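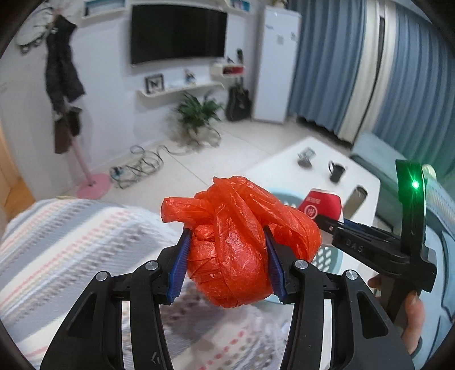 Clilano Opens Its Living Room Sessions to the Public, Asks That You Bring Your Own Mess

CLUTCOMBE, Friday, April 19, 2019 – Clilano, which teaches machines to tidy up, today announced that it has run out of employees willing to do it for them. Starting in June, residents of Clutcombe can sign up to pick things up and put them down again, for pay, with a pair of hand-held grippers.

The project, called Gandgate, records people doing small household jobs and uses the recordings to train a learning system. The first 395 sessions were done by staff. They covered mugs, blankets, baskets and a great many plastic bags, a subject on which the company now considers itself unusually well informed.

"A box has the decency to stay the same shape," said Glória Macedo, head of data collection. "A knotted bag is a new object every time you squeeze it. We need to see plenty of people squeeze it, including people who are bad at it."

Clilano is looking for 101 participants. No experience is required, and a tidy home may count against you. Sessions take place in furnished rooms at the Guerreiro building, where the sofas are comfortable and – during recording – mostly off limits.

"My mother asked what I do all day," said operator Custódio Correia. "I told her I put the laundry away. She asked when I planned to start at her place."

Applications are open now at the Guerreiro front desk.

Press contact: Leonie Marti, Clilano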